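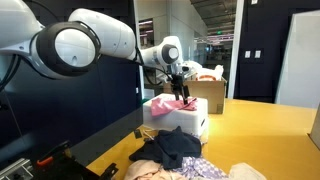 Well, Lundcombe finally has its clothing swap back, and if you were anywhere near the old library hall on 9 May 2025 you already know, because the line went down the steps and past the bike racks. I got there early (I thought) and still ended up behind a woman with a stroller so full of kids' coats that the actual kid was walking.

The rules are the same as they were before the hall closed for the roof work. You bring clean clothes, you get a paper ticket for each piece, and you take home as many pieces as you have tickets. Shoes count as 2. Leftovers go to the Makalora thrift store on the corner, which got so much last time that they had to ask people to hold off on donations for a while!

Taha Amrani runs the whole thing and was at the door with the ticket rolls when I came in. I asked him how it was going and he just laughed and pointed at the sweater table, which by then was more of a sweater hill. By closing, he told me, they had checked in 1391 pieces. The last swap in the old format didn't break a thousand, so he was pretty happy, and also pretty tired.
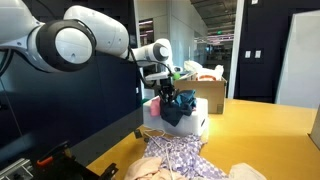
I should say something about the repair corner, which is new this year and was my favorite part. Bensaid, the alterations shop on Mill Street, sent over two people with sewing machines, and they were fixing hems and swapping zippers for free the entire afternoon. I had a jacket with a torn lining that I'd been ignoring since last winter. It took them maybe ten minutes, and I got a small lecture about not yanking my arm through the sleeve. Fair enough.

The wait for repairs got long, though. They handed out 80 slots and those were gone before lunch, so a few people went home with their pants still unhemmed. Taha says next time they'll let you reserve a slot ahead of time, and they'd like a third machine if they can find someone to run it.

A couple of other gripes I heard in line - the kids' section was too close to the door, so strollers kept jamming up, and the changing area was one curtain and a mirror that leaned. I tried on a pair of corduroys in there and nearly took the whole curtain down with me. They fit, by the way, and I wore them home.

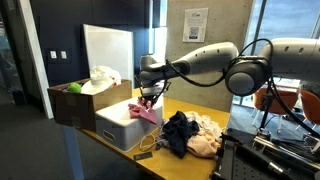
Bumetti had coffee and those almond rolls going out of the side window, and I think half the crowd stayed just for that. They sold out of rolls and switched to toast, which people bought anyway. Money from the window goes toward renting the hall, so I consider both of my rolls a public service.

The next swap is planned for the fall, same place, with the date still to be set once the hall calendar opens up. Winter coats and boots are what they'll need most, and Taha is asking people to please check the pockets first. They ended up with a bowl of keys, bus passes and one retainer at the front desk. You can pick up anything you lost at the hall office during regular hours until the end of May.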